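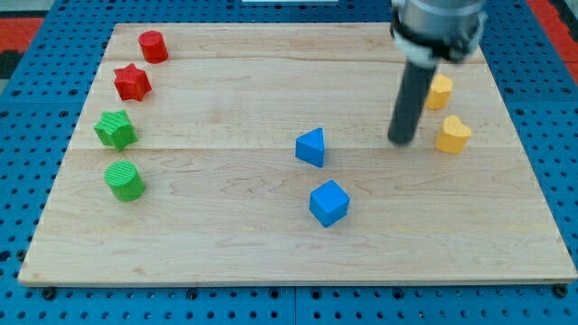 **Project report: A traveling exhibition on regional migration history**
Students: Jintana Kaewmanee, Pongsak Khamphan, Raquel Bettencourt
Supervisor: Saadet Saraç
September 2021

## 1. Background

The project prepared a small traveling exhibition on families who moved to the mill district of Grosano between the two world wars. The exhibition was shown in three schools and one public library. It was intended for students aged 13 to 16, most of whom had not studied the subject in class.

## 2. Preparation

The panels were based on letters and work permits held in the Chantharasri family collection, which was opened to the group for one term. Chanida Chaiyaporn, who manages the collection, checked all captions before printing. Two letters were left out at the request of relatives.

Printing was carried out by Tremix at a cost of 500 euros. The full budget was 1,000 euros, and the remainder covered transport, folding stands and a printed guide for teachers. A run of 200 guides was ordered.

## 3. Student guides

Each host school selected students to act as guides for their classmates. They attended one training day, which covered the content of the panels, ways of answering difficult questions, and the reading of a family letter aloud. The guides at the second school asked for more time with the original documents, and scans were sent to them the following week.

## 4. Results

Teachers returned written comments from all 3 schools. The panel on boarding houses was mentioned most often. Several classes went on to interview grandparents and neighbors, and one class displayed its interviews beside the panels. The text on labor contracts was considered too long for younger visitors and has been shortened.

Attendance at the library was lower than expected. The opening hours overlapped with school lessons, and the display stood on the upper floor.

## 5. Further work

The exhibition will be shown at the Bruvex community center in November. The group recommends that a second training day be added, and that the guide for teachers include a map of the mill district. The stands are stored at the school and may be borrowed on written request to the supervisor.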